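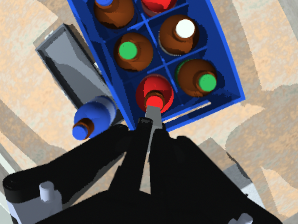

Swapping from cartons to returnable bottles for a small club bar, is it worth the bother?

Posted in: Community halls and clubs > Food and drink

Hi all. I look after the drinks side of a small bowls and social club in regional Victoria. We have 104 members, a bar that opens two evenings a week, and a storeroom behind the kitchen that is part concrete and part old floorboards. At the moment we buy our soft drink and mixers in cans and one-way glass, and everything goes out to the container deposit depot in the back of my ute.

A supplier called Mustau has started delivering in our area. They do soft drinks, tonic and a couple of ciders in returnable glass, in plastic crates, and they pick the empties up when they bring the full ones. The price per bottle is a bit lower than what we pay now, but there is a deposit on each bottle and another on each crate. They want $788 up front to cover the deposits on our first order, which the club would get back if we ever stopped.

What I'd like to know from people who have done it:

Does the deposit money really come back, or does it get eaten up by breakages and missing crates?

How much room do you need for the empties? Our storeroom is narrow and I can't have stacks in front of the switchboard.

Is it much more work on the night? Most of our bar staff are retired and I don't want them lifting more than they do already.

Does the glass smell or attract ants while it's waiting to be picked up? We had a bad run of ants in March and I would like to avoid another one.

We have a domestic fridge and one glass-door fridge. The glass-door one has wire shelves with adjustable heights. I can measure them if that matters.

Thanks in advance.

bentgumtree
38 posts

kettle_and_urn

We changed over at our hall a couple of years ago, with a different supplier called Flokow, but it sounds like the same arrangement. I'll go through your points in order.

Deposits. Ours has come back every time we've asked for it, but you have to keep your own record. The driver writes a docket for what he drops off and what he takes away. If you aren't there to count, you're relying on his figures. He's been fair with us, but he's in a hurry, and early on a crate was missed two deliveries in a row. I now keep an exercise book on a nail by the back door. Full crates in, crates out, loose bottles out, driver's initials. Check it against the monthly statement. If something's off, ring them the same week and they'll generally fix it. Leave it for a quarter and they won't.

Breakages cost you the bottle deposit and nothing more. Ours come to a few dollars a year. Missing crates are the real expense, as the crate deposit is a good deal higher than the bottle deposit. People love those crates. They take them home for the shed, they sit on them at the cricket, and one of ours was found on a boat trailer holding rope. Write the name of the club on the end in paint pen if the supplier allows it. Flokow didn't mind. Ask Mustau first.

Room. Plan on empties taking exactly as much space as full ones. That sounds obvious, but we were used to crushing cans into a bag and it caught us out. The crates stack firmly as long as they're the same type. Don't mix types in a stack. The feet of one won't sit in the rim of another, and it only has to slip once. We go no higher than four full or five empty. Keep the stacks on the concrete if you can, because floorboards in an old building may have more give in them than you'd think, and a stack that leans a little will lean more each week.

As for the switchboard, tape a line on the floor. We did it with yellow tape and it's worked better than the sign did.

Work on the night. There's more lifting, and no way around it. A full crate of glass is heavy. What we do is bring the stock through in the afternoon with a sack truck, so nobody carries anything during opening hours. Under the bar we keep one empty crate, and each bottle goes straight into it as it comes back over the counter. When it's full, it stays there until close and someone with a good back moves it. Get crates with dividers if you're offered a choice. The open ones are lighter but the bottles knock together and you get chips on the necks.

Ants and smell. Rinse. A quick swish under the tap for anything sweet, upside down on the rack for a minute, then into the crate. We didn't do it for the first summer and we paid for it. Tonic and soda you can get away with. Ginger beer and cola you can't. The bottom of the crate needs a wash as well, as that's where the drips collect, and a crate with compartments has a lot of corners. We hose ours on the grass once a month and leave them upside down on the fence rail to drain.

Fridge. Yes, measure the shelves, and measure with the caps on. Returnable bottles are often a touch taller and thicker than the one-way ones. We had to take out a shelf in ours and lost a row of cans.

Overall I'd do it again. It saved us money once we stopped losing crates.

Pledo_hall_bookings

We looked into it and said no.

Our place is mostly hired out for parties and the hirers would not have sorted the bottles. They barely put the rubbish out. If you've got the same people behind the bar every time it might be different.

Also check whether the minimum order suits you. Ours was more than we'd get through in winter and some of the mixers have a shorter date on them than cans do.

oldpavilion

Agree with most of what kettle_and_urn has said, with a few extra things from our end. We're a tennis club and we've been on returnables since before I joined.

First, read the bit of the agreement about what counts as a returnable bottle. Ours says the bottle must be whole, must be one of theirs, and must be in one of their crates. If a member brings in a bottle from another company and it ends up in the crate, it gets sent back or just not credited. We had this with some bottles from Ní Chonaill, which are nearly the same shape and the same colour glass, and it took us a while to work out why the count was short. The only difference is the lettering near the base. We now keep a separate box for strays and take them to the depot with the cans.

Second, don't let anyone use the crates for cigarette butts, bottle caps or lime wedges. I'd say this is our most common problem. Caps jam under the bottles and then they sit too high, and the next crate on the stack is resting on glass instead of plastic. Put a small bucket on the bar for caps and another one for fruit.

Third, the weather. If you store empties outside, keep them under a roof. Rain gets into the bottles, the crates get heavier, and you'll be breeding mosquitoes by the end of the week. Sun is hard on the plastic as well. A crate that's spent a few summers in full sun goes chalky and the handles can crack when you lift it. If a crate comes off the truck with a split handle, hand it straight back and ask for another one. You're allowed to.

Fourth, pick-up day. Find out if it's a fixed day or if they come when they've got enough orders in your direction. Ours is every second week and it suits us. A friend's club further out was told fortnightly and it became monthly, and their storeroom was full to the door by the second pick-up. I'd ask Mustau for that in writing before you pay the $788. I'd also ask how long they take to refund it if you leave, and whether it comes back as money or as a credit, which is no use to you once you've stopped ordering.

On lifting, our rule is two people to a full crate for anyone who wants it, no questions. We put a low bench at the end of the bar so the crates are never on the floor, and it made more difference than the trolley. The bench is an old change room seat. Knee height is too low. Get it to mid thigh.

You also mentioned wire shelves. Small-based bottles tip on wire, especially when the door is opened with a bit of force. We cut a sheet of perforated plastic to sit on each shelf. Don't use solid board, the cold air needs to get through.

One question back to you. Do you sell much to take away? If members walk out with bottles, you need to decide if you're charging them the deposit at the bar. We do, and we give it back when the bottle comes home. It needs a line on the price list or there will be arguments.

bentgumtree

Thanks everyone, plenty there to go on with. No takeaways, our licence doesn't cover it, so that part at least is simple.

I measured the glass-door fridge this morning and the tallest shelf gap will take their standard bottle with a finger to spare. The other shelves would need to move up a notch, and we'd lose the top one. I can live with that.

I rang Mustau about the pick-ups. They say fortnightly with a set day, and they'll put it in the agreement. The deposit is refunded as money within a month of the last crate going back. They only supply the crates with dividers, so that's decided for me. They're happy with paint pen on the ends but not stickers, as the stickers clog up their washer.

I'm going to suggest we try it with the mixers only to begin with and leave the cider as it is. That brings the deposit down a fair bit and we'd only have one stack to find room for, which can go on the concrete side away from the switchboard. I'll look for some yellow tape.

kettle_and_urn

Sounds sensible. Get the cloth tape, the shiny plastic one lifts as soon as the floor is mopped.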